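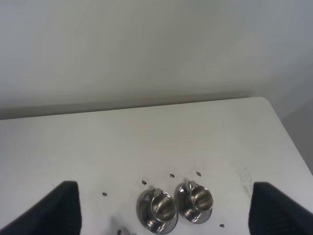 Blog > Money and Nonsense > The loyalty app I deleted

Older posts Newer posts Archive Contact

Free coffee, apparently

I have been a member of the Trilgate rewards program for two years, and last night I finally sat down to work out what I got for it. I should say up front that I never expected much. I signed up at the register with a line behind me and a cashier who looked like she would be marked down if I said no.

The pitch is simple. You spend money, you get points, and when you have 600 points you get a reward. What they don't put on the poster is what a point is. At the start it was one point per dollar. Then last March the app updated and it became one point per "qualifying dollar," and I have read the terms twice and still can't tell you what disqualifies a dollar. Gift cards, sure. Sale items, sometimes. Milk, for some reason.

So I went through my receipts. I keep receipts, I'm that person. Over the two years I collected enough points for four rewards, and I used two of them. One was a bag of ground coffee I would not have bought at full price or half price. The other was a discount on my next visit, which meant I had to make a next visit. The rest of the points expired. They expire after 30 days of "inactivity," and going into the store and buying things doesn't count as activity unless you scan the app. My phone was dead one time and in the car the other times. I suppose that's on me.

Add it all up and I came out 42 dollars ahead, if you believe the prices on the tags. I don't, really. There's a Pfeiffer discount grocery a few blocks farther on with no program at all, no app, no little card for your keychain, and my regular cart is cheaper there every time I've checked. Dish soap, rice, onions, the coffee I do like. I had been driving past it to collect points.
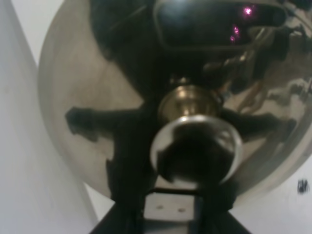 And then there's the part where they know what I buy. People get very worked up about this and I have never been one of them, mostly on the grounds that my shopping is dull. But the "picked for you" page bothered me more than I thought it would. It kept offering me cat litter. I don't have a cat. Either their famous data is junk or somebody is paying to have cat litter picked for me, and in both cases I'd like to know why I'm handing over my birthday and my phone number.

I did try a second program to be fair about it. Uleck, the gas station people, have one where you get cents off per gallon. That one at least is in real money. You can see the number change on the pump. Still, the Uleck on my way to work charges more than the station across the road, and by almost exactly the size of the discount. Make of that what you like. A reader emailed to say Arkari is better, and maybe so, but the email had a referral code at the bottom, so forgive me for not rushing over.

Deleting the Trilgate account took longer than opening it. There's no button in the app. You have to go to the website, find the help page, fill out a form and give a reason from a list, and "it isn't worth it" wasn't on the list. I picked "moving out of the area." They sent me a coupon to come back before the confirmation arrived. It was for the ground coffee.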